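Klebstoffe: kleiner Markt, dicke Luft

Wer im Dezember Dispersionsklebstoff bestellen wollte, brauchte Geduld. Und Geld. 1162 Euro die Tonne, so stand es auf der Liste von Lindier, im Frühjahr darauf schon deutlich mehr. Begründung: Rohstoffe, Fracht, Energie. Das Übliche halt.

Dabei ist der Markt eigentlich überschaubar. Zwei große Lieferanten für die Region, Nerkow und Lindier, dazu ein paar Abfüller. Nerkow hat zuletzt 2742 Tonnen verkauft, vor allem an Verpacker und Buchbinder. Holzleim läuft nebenher, bringt aber die bessere Marge. Etikettenkleber schwächelt, warum weiß keiner so genau.
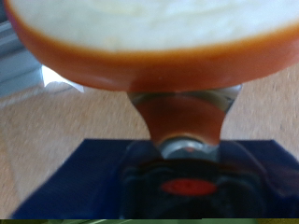
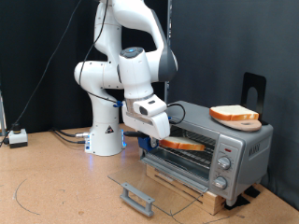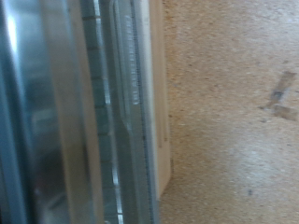
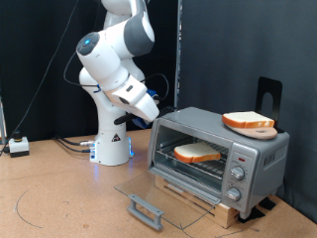
Spannender ist der Blick auf die Kleinen. Cukine zum Beispiel, 2 Produktionslinien, mehr nicht. Macht nur Schmelzklebstoffe, und die nur auf Bestellung. Lieferzeit: eine Woche, manchmal zehn Tage. Die Kunden zahlen den Aufschlag trotzdem, weil bei den Großen unter fünf Tonnen kaum noch jemand ans Telefon geht.

Und dann Duangkaew. Kommt vom Naturlatex, will jetzt auch in die Verpackung. Etwa 540 Tonnen sind für das erste Jahr geplant. Ehrgeizig. Die Muster sind seit einem Dienstag bei den ersten Abnehmern, Rückmeldungen gemischt: Haftung gut, Geruch nicht so. Für Lebensmittelkartons ein Problem, für Versandtaschen eher nicht.

Bleibt die Preisfrage. Nerkow will die Listen bis zum Sommer stabil halten, Lindier legt sich nicht fest. Im Einkauf wird deshalb gehortet, obwohl Dispersion nicht ewig hält, sechs Monate, dann wirds kritisch. Wer jetzt das Lager voll stellt, muss im Herbst womöglich einen Teil davon entsorgen. Die Entsorgung ist übrigends auch teurer geworden.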